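Entretien des locaux, séance 4 : les plans de travail clairs

Notes reprises par Ah-rin Yeon, à relire avant l'atelier pratique

Nous avions laissé de côté, la dernière fois, la question des bureaux blancs, et plusieurs d'entre vous m'en ont reparlé à la pause (merci, cela m'a bien aidée à préparer la suite !). Un plateau blanc mat ne se traite pas comme un plateau brillant : il accroche les frottements, et ces longues ombres grises que laissent les objets qu'on pousse résistent souvent au simple chiffon sec. Avant de sortir le moindre produit, prenez le temps de regarder la surface en lumière rasante, en vous déplaçant un peu autour du meuble.

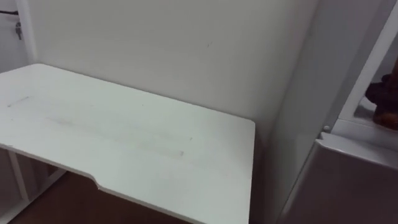

On commence par dépoussiérer, puis on passe une microfibre humide, bien essorée, dans le sens de la longueur. S'il reste un voile gris, une goutte de savon neutre, on attend un peu, on rince, on sèche. Pas d'éponge abrasive, je vous en prie : elle lustre le mat et la trace devient définitive. Pensez aussi aux chants, aux angles contre le mur et aux découpes arrondies, où le chiffon passe toujours trop vite.

Pour la dilution, voyez la fiche d'Anel Chauke, page 11. Apportez vos gants et deux microfibres propres.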